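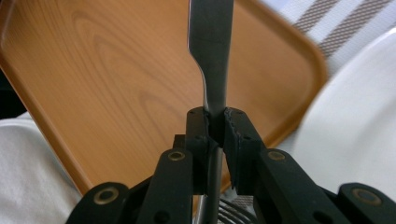 Flakerum serving tray and table setting, reviewed
By Britt-Marie Backlund, 2/14/18

I bought the Flakerum tray in November to replace one with a split corner. I use it most days to carry plates and flatware to the table, and it has now had enough use for a fair review. The striped mat and the white plate came in the same order, so I cover them as well.

The tray

It is a large rectangle with rounded corners and a low raised rim. The color is a warm orange brown, darker along the lip. The grain on the flat part is strong, with oval rings you notice from across the room. If you like a quiet finish, look at something else. I like it.

The rim is high enough to stop a spoon from rolling off but low enough to get your fingers under a plate. There are no handles on mine. You carry it by the edges, and with a full load I want both hands well under it. Mindeo sells a version with cutouts at the short ends, and I would pay the difference if I bought again.

Flatware with a smooth, rounded handle slides when the tray tips. A cloth napkin underneath fixes that. A wide flat blade lies still on its own but is hard to pick up, so I set those with the handle resting on the rim.

Cleaning is a damp cloth and then a dry one. I left water on it overnight once and got a pale ring, which faded after a coat of oil. It does not go in the dishwasher.

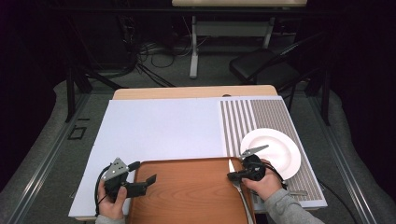 Page 8

The mat

Gray and white stripes with a thin white border. The stripes are wide apart at one end and very fine at the other, so it matters which way around you lay it. I keep the bolder stripes to the left. It stays flat after washing if you pull the corners straight while it is still damp. Crumbs are hard to see on the fine stripes, which can be good or bad.

The plate

Round, white, glossy, with a broad rim and a shallow center. It works for toast, cake, or a sandwich. Anything with a lot of sauce needs more depth. The rim takes up a good part of the width, so a large portion looks crowded. Lacroix makes a deeper one that I use for pasta.

Mine has picked up a few gray flatware marks. Baking soda took most of them off.

Price and verdict

I paid 600 for the tray, the mat, and one plate at Flarka, delivery included. The tray was most of that. Bought separately they would have cost more, and I would skip the plate if you already own plain white ones.

I would buy the tray again, with handles. The mat is fine. Order number for the tray is 2374, and the one with cutouts is 2789.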